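How to Track Down a Gripper That Says It's Closed When It Isn't

Last updated 13 November 2024

So your gripper drops things. Mine did too, for most of a spring, and I blamed pretty much every part of it before I found the right one. I'm writing this up so you can skip the two weekends I spent swapping motors that had nothing wrong with them.

What I was seeing: the jaws closed on something, the log said "closed," the force number looked healthy, and then a second or two into the lift the thing slid out and landed on the floor. Hard objects were mostly fine. Cloth was terrible. Out of 280 test grabs with a folded rag I lost 85, and the log called every one of those a good grab. That last bit is what scared me. A gripper that drops stuff and knows it can stop and try again. One that drops stuff and keeps smiling will carry on with whatever comes next (in my case, swinging over a bench with my coffee on it).

Before you start

Kill the power and let the jaws relax. If yours has a spring return, block it open with a bit of scrap wood. I got a fingertip pinched on day one because I figured a dead motor meant dead jaws – nope, springs don't care. Glasses on too if you're going to unscrew anything near that spring.

You'll need a hex key set, a feeler gauge, a paint marker and a strip of cotton cloth. I keep my notes in a plain spreadsheet. Fancy logging can wait.

Step 1: Check the zero

Close the jaws on nothing, with the power on and your fingers well clear, and write down the position reading. Do it ten times. On my Tramenico board a proper full close should read 131. I got 131 six times, and then it started creeping up. If your number wanders like that, the encoder isn't your first suspect. The thing it's bolted to is.

Step 2: Look at the coupling

Put one line of paint marker across the motor shaft and the coupling so it crosses both. Run the jaws open and shut for a few minutes, power down, and look again. If the line has split into two, the set screw is slipping, and there's your problem! Mine had moved by the width of the paint line. That's tiny, but it was enough to leave a gap at the tips while the software thought they were touching.

Take the screw out, clean off any oil, add a drop of medium threadlocker and snug it back down against the flat of the shaft. Don't lean on it. I stripped one at Hillberg and had to drill it out, and that was a long afternoon.

Step 3: Fix the check in software

Tightening the screw stops the drops. It doesn't stop the lying. My old code asked one question: did the motor current go over the limit? With a slipping coupling, or a jaw that's binding on its rail, the current goes up whether you're holding anything or not. So I added a second check after the lift. Raise a little, wait half a second, then squeeze again gently and compare the position to the first one. If the jaws travel further the second time, something has slid, and the arm should stop and complain. Loudly, please.

Step 4: Test with something floppy
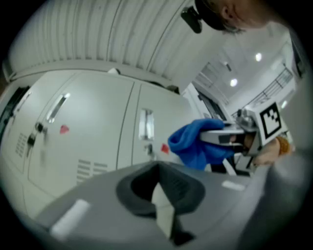
Cloth is the test I trust, and I'd do it before trusting any number on the screen. A block of wood holds itself open between the jaws and forgives a lot, but fabric squashes down to almost nothing, so any gap at the tips shows up right away. Pinch it by a fold and let the rest hang, like the blue one in the jaws there, so its own weight is pulling on the grip the whole time. A bright color helps as well, you can spot it slipping from across the room. Tug the loose end lightly after each close, and keep your other hand out of the jaws while you do it.

Then do a lot of them. I ran 854 after the repair, spread over a week in May, and rechecked the paint line every evening. It stayed in one piece. The three drops I did get were all flagged by the second squeeze.

If it's still dropping

Go back and look at the pads. The old Kandasamy rubber ones go shiny when they wear, and a scuff with fine sandpaper buys you a while. After that it's new pads. The Ulletstead replacements fit the same screw holes, but they're a bit thicker, so redo the zero in Step 1 once they're on.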